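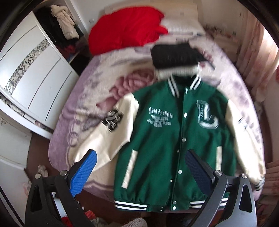
Varsity jacket

Clothing > Outerwear > Jackets > Varsity jacket

This site uses cookies to remember your settings. Accept / Manage

A varsity jacket (also letter jacket, baseball jacket) is a short, front-fastening jacket with a body in one colour and sleeves in another. American in origin, from school and college sport. Now worn by all sorts, sport or no sport.

Construction

Body usually wool or a wool blend. Sleeves leather, imitation leather or more wool. Snap buttons down the front, less often a zip. Collar, cuffs and waistband in ribbed knit, mostly striped. The stripes don't always match: a jacket can have black and white at the neck and green, white and black at the hem. Two slanted or upright welt pockets low on the front, edged in the sleeve colour on many makes. Green with cream is a common pairing, also navy with white and maroon with grey.

Letters and patches

The main letter is chenille, a looped pile sewn on to felt, often with one or two outlines in other colours. Goes on the chest. On school jackets it stands for the school and had to be earned. On shop-bought ones, such as the Hallitz range, it may stand for nothing in particular. Script embroidery on the other side of the chest, numbers or monograms on the sleeves. Printed marks wear off sooner than sewn ones.

Folding and storage

Wool bodies crease at the fold if left all summer. Usual method:

1. Lay flat on a bed, front up, sleeves out to the sides.
2. Do up every snap. Pull the waistband straight.
3. Turn over, bring the sleeves in across the back.
4. Fold once, hem to collar, so the letter isnt bent.

Hanging is fine too, on a wide hanger. Thin wire ones leave points in the shoulders. Cedar or lavender against moth.

Cleaning

Check the label first. Wool and leather together normaly means a specialist cleaner. Chenille can be brushed with a soft dry brush, never ironed. All-fabric jackets in the Yorath line are marked for hand wash at 27 degrees, dried flat.

See also: Bomber jacket; Ribbed knitting; Chenille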